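Tasters wanted: does bottled cocktail mixer taste like anything?

Clunitz is a small drinks workroom in Jindier. We make cordials and mixers, and we have grown tired of labels that promise garden-fresh cucumber and deliver something closer to hand soap. Our own is called Flallora. We think it's decent, but we would say that, so we want people who owe us nothing to try it.

We need 70 adults for two evening sittings in May. You'll be given small pours of a cucumber and lime mixer, some with gin and some without, next to the same drink made from fruit and herbs muddled that afternoon. You won't be told which is which. Please don't guess out loud.

What we're after

People who like a mixed drink now and then and can say why they didn't like one. Bartenders may apply, though we've found training can make a person very sure of flavours that aren't in the glass. If your favourite word for a drink is "elevated", this may be a long night for both of us.

You must be of legal drinking age, not pregnant, and not taking anything that disagrees with alcohol. Tell us about allergies when you write, mint and citrus included. Leave the perfume and cologne at home.
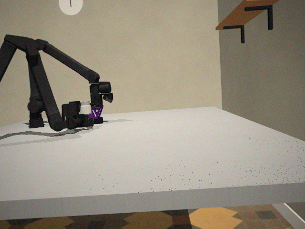
What you get

$70 per sitting, paid by bank transfer, plus bread, cheese and a ride home within Jindier. No gift bag. We don't ask for reviews or posts, and we'd rather you didn't offer any.

What happens to your answers

Scores go to the Mohammadi kitchen, which wrote the original recipe and has no stake in the bottled version. If the bottle loses, the colour, the sugar and possibly the whole idea get looked at again. Your name stays off the score sheets.

How to apply

Send us up to 200 words on the worst cocktail you've ever paid for, and which nights you can't do. Applications close 10 May 2021. Drop them at the Clunitz counter or post them to Box 1073, Jindier.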